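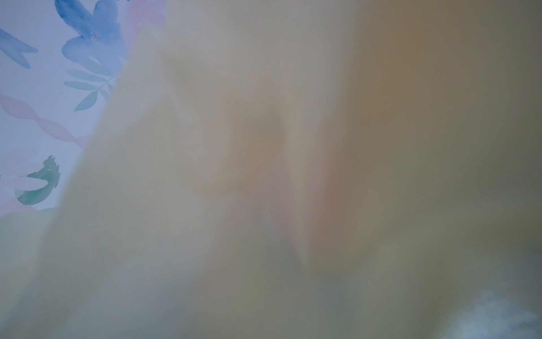

Kuldeep Dixit wrote to me that a tablecloth is for guests, and that for every day a person should just wipe the table. I respect this opinion, but I have a small kitchen and one table, and I do everything on it. So I bought the patterned cloth from Irkley and have used it every day since November. This is my review.

I chose the medium size. The page of the shop says it fits a table for four people, and on mine it hangs down the same on both long sides. On the short sides it is a little too short for my taste. If your table has rounded corners, as mine has, the cloth makes a fold there which does not want to lie flat. I ironed it two times on low heat and it became better, but it did not disappear.

The pattern was my main reason to buy. On a plain cloth I see every crumb and every drop of tea, and I become nervous. With a pattern I am more calm. My sister thinks it is too busy for a small room, and for the first week I thought the same – then I stopped noticing it.

Washing is easy. I put it in the machine at a low temperature with the kitchen towels and hang it over the door. The colors are the same as on the first day, or so it seems to me. Turmeric is another story. I spilled some dal in the winter and there is still a yellow shadow near one corner, even after soap and lemon juice. I turned the cloth so that this corner is by the wall.

Before this one I had a cloth from Curkeo. It was thicker and it protected the table better from a warm plate, but it moved whenever somebody put an elbow on it. The Irkley stays in place more. For hot pots I would not trust either of them, please use a mat.

What I did not like is the hem. On one side the stitching came loose after the third wash and I had to repair it with my own thread. I wrote to the shop and they answered politely, they offered a replacement, but I had already sewn it. Also the parcel came folded very small, and the lines from the folding stayed for a long time.

I give it four stars of five. For a big family table I would look for the larger size and measure first, including the part that hangs down. I will order a second one when they have it again in stock, so that I have something on the table on washing day.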